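Galerie: Zitronenlimonade am langen Tisch

Zurück zur Übersicht

Wer uns schon länger begleitet, weiß, dass im Haus Onden kein Sommer ohne Limonade vergeht. Angefangen hat das mit einem einzigen Krug und einer Handvoll Zitronen, die vom Kuchenbacken übrig waren, und inzwischen ist daraus ein richtiger kleiner Nachmittag geworden, auf den wir uns schon im Winter freuen (im Dezember reden wir dann beim Punsch darüber, ob wir es im nächsten Jahr wieder mit Minze oder doch lieber mit Basilikum machen wollen). Diesmal haben wir uns vorgenommen, nicht nur die fertigen Gläser zu zeigen, sondern auch ein bisschen von dem, was davor liegt: das Einkaufen, das Schneiden, das Kochen des Sirups und die Sache mit dem Eis, über die man bei uns wirklich lange sprechen kann.

Die Galerie ist wieder nach Stationen sortiert. Zu jeder Station gibt es ein paar Zeilen, mal mehr, mal weniger, je nachdem, was uns beim Schreiben noch eingefallen ist. Wer nur das Rezept sucht, findet es weiter unten zwischen den Stationen, wir haben es diesmal nicht extra abgetrennt.

Station eins: Der Einkauf

Die Zitronen kommen bei uns seit Jahren vom Laden Tudose an der Ecke, ungewachst und unbehandelt, denn die Schale soll ja mit in den Sirup. Für einen Ansatz nehmen wir 14 Stück. Das klingt nach viel, und wenn man sie nach Hause trägt, fühlt es sich auch nach viel an, aber beim Auspressen schrumpft der Berg erstaunlich schnell zusammen. Am liebsten mögen wir die etwas unförmigen mit der dünnen Schale. Die schönen großen, glatten sehen auf dem Tisch zwar hübsch aus, geben aber oft weniger Saft her, als man ihnen zutraut.

Dazu kommt feiner Zucker, ein Bund Minze und eine Kiste Sprudel. Die Minze stellen wir sofort ins Wasser, sonst lässt sie bis zum Nachmittag die Köpfe hängen.

Station zwei: Sirup kochen

Die Schale von vier Zitronen wird dünn abgezogen, ohne das Weiße, und kommt mit Zucker und Wasser in den Topf. Gleiche Teile, so haben wir es immer gehalten. Einmal aufkochen, dann 12 Minuten ganz leise ziehen lassen, Deckel drauf, Herd aus. Wer ungeduldig ist und den Sirup zu stark kocht, bekommt eine bittere Note hinein, die sich auch mit mehr Zucker nicht wegzaubern lässt. Uns ist das im vorletzten Jahr passiert, und wir haben den ganzen Ansatz tapfer ausgetrunken, weil es uns um die Zitronen leidtat.

Während der Sirup abkühlt, riecht das ganze Treppenhaus danach. Das ist vielleicht überhaupt der schönste Teil!

Station drei: Pressen

Gepresst wird mit der Hand. Im Schrank steht zwar eine elektrische Presse von Ellness, ein Geschenk zur Einweihung der Küche, und sie tut auch brav ihren Dienst, wenn es schnell gehen muss. Für die Limonade holen wir aber lieber die alte Glaspresse heraus, bei der man den Saft mit den Kernen zusammen in der Rinne stehen sieht. Vorher die Früchte mit dem Handballen fest über den Tisch rollen, das lockert das Fruchtfleisch, und es macht den Kindern Freude. Den Saft gießen wir durch ein grobes Sieb, ein bisschen Fruchtfleisch darf gern mit hinein.

Station vier: Eis und Scheiben

Beim Eis sind wir eigen geworden. Früher wurde es in einer Plastiktüte auf den Tisch gelegt, und nach kurzer Zeit saß man vor einer Pfütze. Jetzt bekommt es seine eigene Schüssel, und zwar randvoll, damit sich die Würfel gegenseitig kühl halten und niemand mit halb leerem Glas dasteht. Die Scheiben schneiden wir erst ganz zum Schluss, nicht zu dünn, damit sie im Krug nicht zerfallen.

Rosa Schüssel, klare Würfel bis obenhin, und dahinter auf dem hellen Holzbrett mit dem Metallgriff warten die Zitronenscheiben. Wir mögen, wie das Rosa ein wenig in die Würfel hineinschimmert. 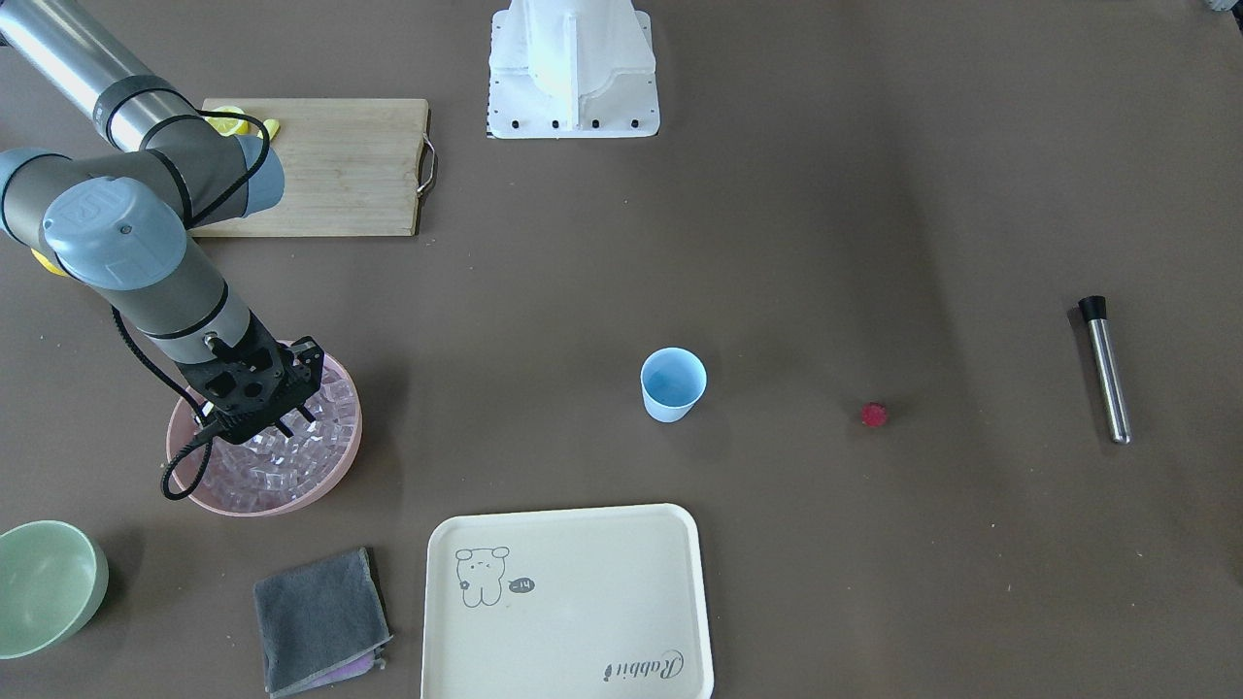
Station fünf: Mischen und Probieren

Ein Teil Saft, ein Teil Sirup, vier Teile Sprudel. So steht es auf dem Zettel, der innen an der Schranktür klebt, und so machen wir es zuerst auch. Dann wird probiert, und dann gehen die Meinungen auseinander. Die einen wollen es saurer, die anderen könnten den Sirup am liebsten pur trinken. Wir stellen deshalb von beidem ein Kännchen daneben. Der Sprudel kommt immer zuletzt und vorsichtig am Rand entlang hinein, das Eis erst ins Glas und nicht in den Krug, sonst ist die letzte Runde nur noch zitroniges Wasser.

Übrig gebliebener Sirup hält sich im Kühlschrank in einer sauberen Flasche gut zwei Wochen. Er schmeckt auch über Grießbrei oder in einer Tasse schwarzem Tee.

Die Galerie vom vorigen Jahr (Holunder, mit dem großen Topf von Sivon) bleibt weiterhin online und ist über die Übersicht zu erreichen. Sie wurde inzwischen 1.894 Mal aufgerufen, worüber wir uns sehr freuen.

Nächste Galerie: Johannisbeeren einkochen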